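Chapter 6
Setting Up and Maintaining a Two-Arm Garment Cell

Objectives

After studying this chapter, the reader should be able to:

- identify the main parts of a two-finger gripper and its wiring
- carry out a start-of-shift check on a two-arm cell
- compare the wrist and head views and decide whether a camera needs to be reseated
- recognize finger wear before it affects the grasp
- complete an entry in the cell log

6.1 Introduction

Earlier chapters treated the arm as a chain of joints and the gripper as a point at the end of it. That treatment is enough for path planning. It is not enough for the technician who has to keep a cell running from one week to the next. Cloth is a demanding material in this respect. A rigid part that is gripped slightly off center will usually still be lifted. A garment gripped in the same way may slide out, fold under itself, or come up with a second layer attached. Small errors in finger alignment and camera position therefore show up sooner in garment work than in most other handling work.

The cell used throughout this chapter is the Lerby cell at the Feltthorpe training shop. It has two arms, each carrying a two-finger gripper. The work surface is upholstered. A padded surface lets the fingertips press down slightly to get under an edge of cloth, where a hard table would stop them or chip them. The procedures were written by Dilwyn Voyle for the shop's second-year course and were last revised on Friday, March 22, 2019.

6.2 Parts of the Gripper

Each gripper has a pair of opposed fingers with slots at the tips, a motor, and an actuator block. The cable connector plugs into the block. The fingers are treated as wearing parts and are replaced in pairs. Fitting one new finger opposite a worn one produces a closing line that is not centered, and the controller has no means of correcting for it.

The connector is the part most often disturbed in normal use. The cable moves every time the wrist turns, and a connector that is not fully home will work loose over a number of cycles. The usual symptom is a gripper that responds at the start of a shift and drops out later, often at one particular wrist angle. In the Lerby cell this fault is logged as code 172.

6.3 Camera Views

Two views are used during setup. The wrist view shows the fingers and the surface between them. The head view takes in both grippers together with the work surface. The technician needs both, because a finger that looks straight in one view may be seen to lean in the other.

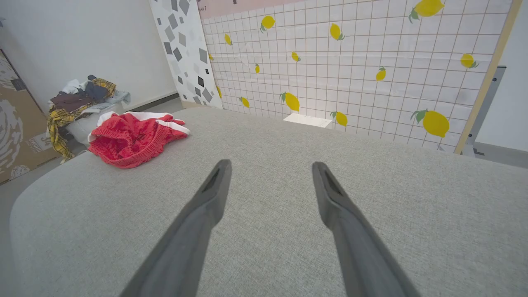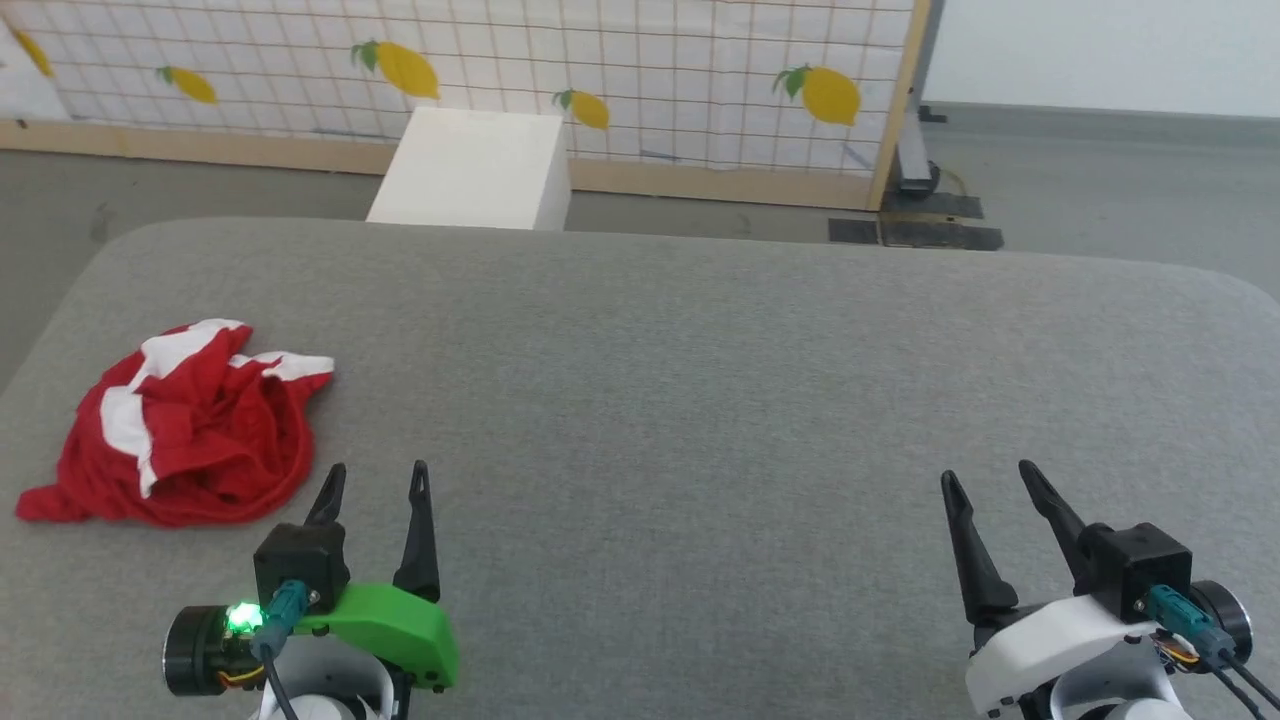 Red cloth with white stripes on the gray work surface, in the wrist view (first) and the head view (second).

6.4 Start-of-Shift Check

The check is done with the arms enabled at low speed and no one inside the marked area. Steps 1 to 4 are done with power to the grippers off.

1. Wipe the fingers with a dry cloth. Lint collects in the tip slots and should be removed with a soft brush. Do not use compressed air near the motor.

2. Press each connector into its block by hand. It should not move. If it moves, remove it, inspect the pins, and refit it.

3. Follow each cable from the block down the arm. There must be enough slack for a full turn of the wrist and no loop large enough to catch on a finger.

4. Look for thin wires that have lifted away from the motor. Tie them back before going on.

5. Restore power. Open and close each gripper 2 times. The tips must meet along their full width.

6. Bring up the wrist view. Both fingertips must be visible with the gripper fully open. If one is missing from the view, loosen the camera mount, reseat it, and repeat this step.

7. Bring up the head view. Move both grippers to the ready position and confirm that both are in view together with the test garment.

8. Run one pick with each arm and record the result.

A gripper that fails step 5 is taken out of service. Adjusting the closing force to hide a gap at the tips is not permitted.

We use cookies to remember your reading position and to measure site traffic. By continuing to use this site you accept our cookie policy. Accept | Manage settings

6.5 Finger Wear

Wear begins at the outer corners of the tip and moves inward. Fingers are inspected every 200 picks and changed when either corner is visibly rounded. The replacement pair is stock item 802 in the Llewellyn parts cabinet. After a change, the full check in Section 6.4 is repeated from step 1, and the old pair is marked and kept until the next inspection has been signed.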